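The Bin Column: Spring Sort-Out

Friday, April 29, 2022

Well, I did it. I finally went through the parts shelves in the back room at the Kirlow shop, all of them, top to bottom, and I have the sore knees to show for it. If you've been in lately you'll have seen the piles by the door. They're gone now! Most of them, anyway. There's one pile left under the window that I keep walking around, and I'll get to that.

I've been storing short pieces the same way for as long as I've had a bench of my own, meaning I put them in whatever was closest. Coffee cans, shoe boxes, a drawer out of a dresser I no longer own. It works fine until you want a particular piece, and then you're up to your elbow in a coffee can hoping nothing in there has an edge. So the big decision this spring was to move everything that's longer than my hand and shorter than my forearm into open metal bins, and to be strict with myself about it.

The bins came from two places. A set of 11 came from Boltier, and I ordered those new because I wanted them all the same width for the long shelf. The others I picked up at the Mirzaei closing sale over in Briralgate, where they were stacked in the parking lot with no price on them. I paid 8 dollars apiece and felt pretty pleased with myself the whole drive home. They aren't pretty. One had a dried-up puddle of something blue in the corner that took me an evening and a putty knife. But they're heavy and they sit flat, and I've never been sorry to own a heavy bin.

People asked me at the last open evening why I didn't go with plastic, seeing as plastic is cheaper and you can get it in colors. I like plastic for screws and washers. For bars and rods and anything with a blunt, heavy end, I've cracked too many of them. You drop one long piece in on its nose and there's a split up the corner, and then you have a bin that leans. Metal gets marked up and carries on. It's noisy, I'll give you that. My neighbor could tell you which day I did the steel.

Now, the part I really wanted to write about is how full to fill them, because I got it wrong the first time and had to start over. I'd filled every bin to the rim. It looked wonderful for a day, like a candy store, and then I tried to get something out.
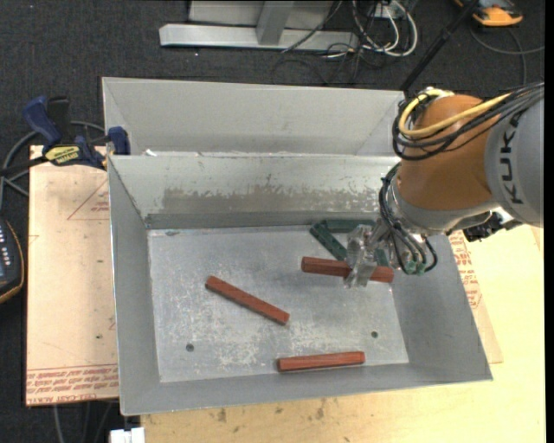
My rule now is that I have to be able to see the floor. If the floor of the bin has disappeared, there's too much in it, and something needs to move next door. Three reddish-brown bars and a few dark green pieces, with scuffed silver metal showing between them, is just how I like it. You can reach in, close on the middle of the one you want and lift it clear without dragging its friends along. Sloping walls like those are a help too, since a hand needs a bit more room at the top than it does at the bottom. My Boltier set has straight sides and I do notice the difference when I'm reaching for a piece that has rolled up against the edge.

The other thing I've changed my mind about is sorting by color. I used to think it was a bit fussy, something you'd do for a photo. But two colors in one bin is no trouble at all to the eye, and it saves you a bin. I've got my long red stock sharing with the short green stock, and I can tell them apart from across the room without my glasses. What doesn't work is two lengths of the same color. I had a whole bin of brown pieces in two lengths, an inch apart, and I swear I picked up the wrong one every single time. They've been separated and they live on different shelves, like children on a long car ride.

Labels! I know, I know. I've got a roll of masking tape and a marker and that's the whole system. The label goes on the front edge of the shelf and stays off the bin, so that when a bin travels to the bench the shelf still knows what belongs there. I wish I'd started doing that years ago. If you borrow a bin during open hours, please bring it back to its own bit of tape, even if there's a closer gap. The closer gap is for something else.

I also set two bins end to end on the bench now when I'm working through a batch, near one for the pieces waiting and far one for the pieces I've finished with. Push them right up against each other. If there's a gap between them, small stuff falls down it and you'll be on the floor with a flashlight before lunch. Scraps still collect at the join, of course, so give that corner a wipe when you're done. I use an old paintbrush.

As for what turned up in the big sort — 97 short bars that I'd completely forgotten buying, a tape measure I'd already replaced twice, one very nice wooden handle that fits nothing in the building, and a coffee can of coffee. The can went in the trash. The handle is on the hook by the sink and if it's yours, or if you can talk me into believing it's yours, take it home.

That leaves the pile under the window. It's nearly 200 pieces of mixed offcuts, every one of them too short for my bins and too good to throw away (so I say, anyway). They're up for grabs through the end of next month. Bring a bag, a sturdy one, and help yourself to as many as you can carry down the steps. I'd especially love it if they went to someone with a project for kids, or someone who needs spacers and wedges and doesn't mind an odd size.

I've got a couple of the Mirzaei bins spare as well, the wide ones, and I'd trade them for narrow ones in any condition. They'd suit a garage shelf nicely. Leave a note on the clipboard inside the door with the width you've got and I'll measure up and get back to you.

Next time I want to get into the tall rack, the one with the dowels, so if you've stashed anything behind it please come and get it before I start pulling things out.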